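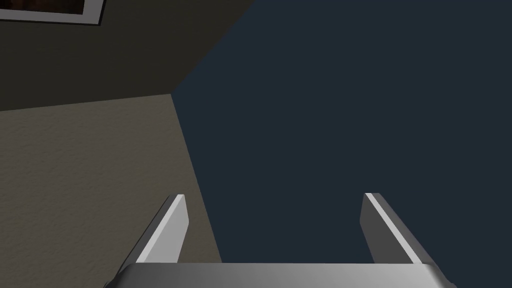

Dundcombe Robotics Evaluation Unit
Gallery: Gripper and Camera Comparison, Phase Two

Published 21 Aug 2019

The Unit was asked to advise the Dernomau programme on the choice of end effector and camera position for a two-armed household robot. All work reported on this page was carried out in simulation during July, using the Khalaf room model. Two gripper settings and three camera positions were tried, and 678 runs were completed. Of these, 595 were accepted for scoring. The remainder were set aside under the rules agreed with the programme before the trials began.

The wrist cameras were assessed first. Each was required to keep both fingertips in view while the arm approached a work surface from above. The camera turns with the wrist, so the horizon is seldom level, and reviewers were instructed to score each view without correcting it.

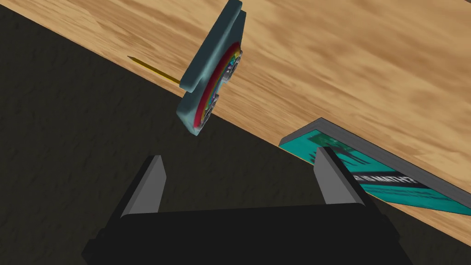 Wrist camera, gripper open. The pencil and the book with the teal cover lie near the table edge, and the right finger hides part of the book.

Loss of view behind a finger was recorded as a separate measure. A narrower finger pad has been proposed by Dristetti and will be considered in the next phase. No change to the width of the base is planned at present.

The body camera was then assessed on its own. Its purpose is to show both arms at once, together with enough of the counter for an operator to judge reach. It gives less detail at the fingertips, and the scoring sheet was adjusted accordingly. 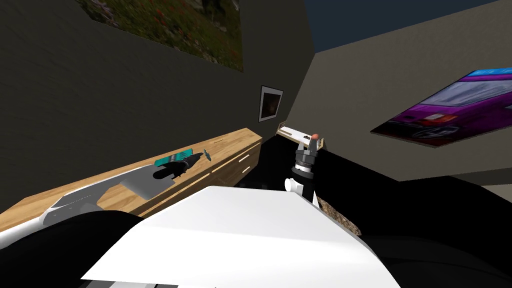
Body camera, both arms in view. The right gripper holds a small peach-pink cylindrical object upright; the left is over the tray on the counter.

The full table of results, with the controller settings used for each run, is held by the Unit and may be requested by partners in the Dernomau programme. Images on this page may be reproduced for teaching purposes provided that the Dundcombe Robotics Evaluation Unit is credited.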